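4. Keeping the produce cell running
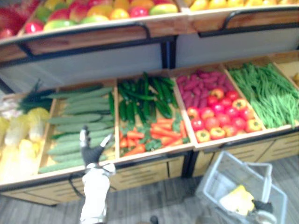
4.1 How the cell is set up

Figure 3. The Stubbs cell from the head camera, with the arm in front of the lower tier and the shopping basket on the floor at lower right.

I'll be upfront that this section is mostly housekeeping, and if you came for the policy results you can skip ahead to Section 5. But we lost more hours to the cell itself than to anything we trained on it, and I would have loved to read a section like this one before we started!

The stand came as a flat kit from Dorkari. It has two tiers, with wooden compartments on the lower one and drawers under that (we keep the drawers shut during runs, more on that below). Everything in the compartments is artificial, so we can leave it stocked for weeks and nothing goes soft. We call the whole thing Stubbs, stand and robot together, and the logging software that goes with it is Bikitz. Those names show up in the released data, so I'm keeping them here.

The order of the lower tier is fixed. Going left to right in Figure 3 you get the napa cabbages, then the light green cucumbers, and so on over to the green beans. We never swap compartments between sessions. We do re-pile inside a compartment, and we do it by hand and a bit carelessly, on purpose, so the heaps don't settle into the same shape every time. The beans are the worst for this. They creep over the front wall a little more with every pick, and after a while you're grabbing beans off the rail. We push them back at every reset.

The basket goes on the floor to the right of the arm. In our first week we taped a square for it, and then the tape showed up so clearly in the camera view that the policy seemed to be aiming at the tape (we pulled it up and threw out those episodes, 109 of them). Now the basket just gets put down by eye, and a little tilt is fine.

4.2 Fingertips

The fingertips on the gripper are white and they are the part we replace most. We buy them from Jultex in bags of 200 and change the pair every 700 picks, whether they look worn or not. Early on we waited until they looked bad, and that was a mistake: the grip on the smooth items, the carrots especially, had gone off well before I could see anything wrong with the surface.

Changing them takes a couple of minutes. Park the arm low, open the gripper all the way, cut motor power, pull the old pair straight off and press the new pair on until they stop. Then close the gripper on nothing and look at it from the side. If the tips don't meet flush, take them off and do it again. I got lazy about that last check in August and spent an afternoon blaming the controller for a tip that was sitting crooked.

After every change we rerun the finger zero in Bikitz. It's one button. Please press it.

4.3 The cable

A black cable runs along the side of the arm, and it's been our second most common repair. The trouble comes from reaching up over the rail at the front of the lower tier and then turning the wrist while the arm is still stretched out. If the cable has too little slack it tugs at the connector, and we get a dropped gripper signal that lasts a fraction of a second and ruins the episode. Too much slack and it catches on a drawer handle. (Those handles are slots, and a loop of cable fits into one beautifully.)

We ended up setting the slack with the arm at its highest reach, then going through ten slow wrist turns by hand before we let it move on its own. We also check that every drawer is fully closed, as even a small gap gives the cable an edge to hang on.

4.4 Daily routine

Each morning at 9:00 we power up, wipe the camera lens, look at the live view, and run one pick from each lower compartment with a person at the stop button. The live view check is mainly for light. The left end of the stand gets bright, and you can see in Figure 3 how the leafy ends of the cabbages wash out. We tried turning down the exposure and lost detail in the darker green items toward the middle, so we left it alone and accepted a paler cabbage.

A full session is roughly 100 episodes. With the routine above, we stopped the cell for an unplanned repair twice in the second half of collection, both times for the cable. The fingertip failures went away completely once we stuck to the count.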